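Informe de avance: normas de buena práctica para el desmontaje robotizado de equipos informáticos
Proyecto Plarix
Responsable: Fouzia Jadoon
Fecha: 3 abr 2024

1. Estado general

El borrador del código de práctica tiene ya 36 reglas, repartidas entre preparación del puesto, manipulación de piezas y registro de incidencias. Hultora revisó la primera parte en diciembre y sus observaciones están incorporadas. Queda pendiente la revisión de Faltell sobre descargas electrostáticas.

Las reglas de preparación exigen que la torre se coloque tumbada, con el panel lateral retirado y el interior accesible desde arriba. La pinza se aproxima siempre en vertical. 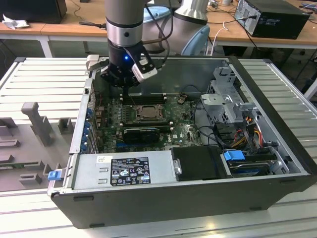 Figura 1. Pinza sobre la zona de las ranuras de memoria, con la torre abierta en la mesa de trabajo.

2. Manipulación de piezas

Se han registrado 1659 operaciones de agarre, de un objetivo de 2000 para el cierre de la fase. Con esos datos se han reescrito 11 reglas, casi todas relativas a la velocidad de aproximación y a la fuerza máxima sobre piezas metálicas pequeñas. La regla sobre cables sueltos sigue abierta: Koyama propone apartarlos antes de cada ciclo y el equipo prefiere fijar una distancia mínima. 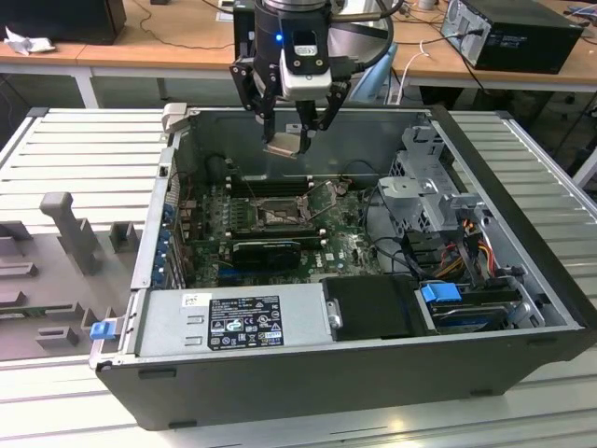 ¿Quién puede autorizar que se reanude el trabajo después de una parada?
La persona responsable del puesto, una vez anotada la causa en el registro y comprobado que la zona de movimiento del brazo está despejada.

3. Próximos pasos

Completar las operaciones restantes, cerrar la regla sobre cables y enviar el texto íntegro a Faltell. No se solicita cambio de presupuesto ni de plazo.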